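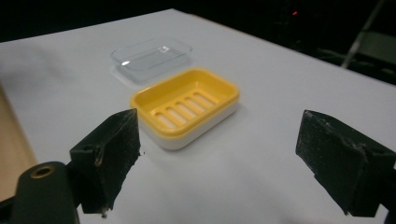
*Figure 1. Two-part soap dish with a yellow tray and drainage slots.*

# Bar Soap or Liquid Soap? Handwashing Habits in Trunberg

Krystyna Kubiak and Rónán Cronin
Handed in 06/07/2019

## Why we picked this

Our health class covered how germs spread, and we wanted to know what people in town wash their hands with at home. Both of us grew up with bar soap, but our school only has liquid.

## Method

We gave out 100 paper forms at the Minda shopping center and the Griltura bus station. The form asked three things:

- bar or liquid soap at the kitchen sink
- bar or liquid soap in the bathroom
- the reason for the choice

We got 50 forms back that we could use. Some others were returned with only the first page filled in, and we left those out.

## Results

In the bathroom, 18 homes used bar soap and the rest used liquid. In the kitchen only 13 used a bar.

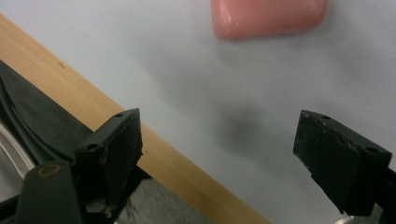
The most common reason for using a bar was price. People also wrote that it lasts longer and makes less plastic trash. Liquid soap users mostly said it was cleaner to share, and a few said a bar turns soft if it sits in water - one person had stopped buying bars for that reason.

## Problems

The Yagi neighborhood is hardly covered, as few people from there use that bus station. We should also have asked about age. Older people seemed more willing to fill in the form, and this may have raised the bar soap numbers.

## Next step

We plan to repeat the survey in September with a shorter form - one page, with a box for age group.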